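Notes on making a small local radio documentary

I finished the third episode in October, and a few people have written to ask how the show gets put together, so I'm writing it down while I still remember.

The series is called Tekaretti, after the street where the first story took place. Each episode takes one old local case, usually something that got two paragraphs in the paper and then dropped out of sight, and goes back to the people who were near it. The third one is about a bus driver who went missing from the Ferraro depot at the end of a night shift. His car was still in the lot. His sister is the main voice in the episode, and it wouldn't exist without her.

I don't have a newsroom behind me. I work days in a billing office and do interviews in the evening. Ruxandra Tudose edits, and she is much harder on the material than I am. For this episode I gave her a rough cut with a long opening about the history of the depot. She took out all of it and started with the sister reading the last note he left on the fridge. I argued for a day and then listened to it on the way to work and stopped arguing.

The final episode runs 44 minutes. The raw tape was a lot longer than that, and most of the time went into typing it out. I still transcribe by hand. I've tried the automatic kind and it gets the words mostly right, but I end up not knowing the interview. When I type it, I know where the pauses are, and I know which answer came after she asked to stop for a minute.

Records

The court file was in the county building and I had to ask for it twice. The first time I used the wrong year. The clerk was patient with me and explained that missing person reports only end up there if something else gets filed, like a claim over property. In this case the family had gone to court over the house, so there was a file, and it had the depot supervisor's statement in it. The supervisor said he saw the driver leave by the side gate. In the newspaper version he left by the front. I don't know what that means and I said so in the episode.

The police would not release their notes. They said the case is still open, and I couldn't get them to say when anyone last worked on it. I read their full reply on air because it was short.

Calling people

I wrote letters to three of his former coworkers. One called me back and talked for most of an evening, one wrote to say no, and I never heard from the other. I don't chase people after a letter and one phone call. Another producer told me that's why my episodes have holes in them, and she's probably right. I'd still do it the same way. These were bad years for some of them and they don't owe me an interview.

The coworker who did talk asked me to use only his first name and to leave out where he lives now. I also cut a story he told about someone else at the depot. It was a good story, but I couldn't confirm it with a second person and the man it was about has died.

Money

The show cost me a little under 300 dollars this time, mostly copies, gas and a new microphone cable. Listeners have asked about donating. I haven't set anything up and I'm not sure I want to — I don't like the idea of asking for money at the end of someone's worst year. If I do a longer season I may have to think about it again.
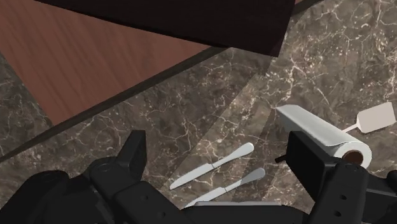
What's next

The next episode is about the Nenar warehouse fire. I have 2 interviews recorded and a promise of another. There's a retired claims adjuster who kept his own notebook from that week, and he is willing to read from it but wants to see my questions first. I don't normally send questions ahead. I'll probably send him the subjects and leave it there.

After that I want to go back to the Pukum case, which I dropped last year when the main witness got sick. She's better now and wrote to me herself. Ruxandra thinks it should be two parts. I think it's one part with less of me talking in it.

If you worked at the Ferraro depot in those years, or rode the late bus, my email is on the contact page. You don't have to go on tape.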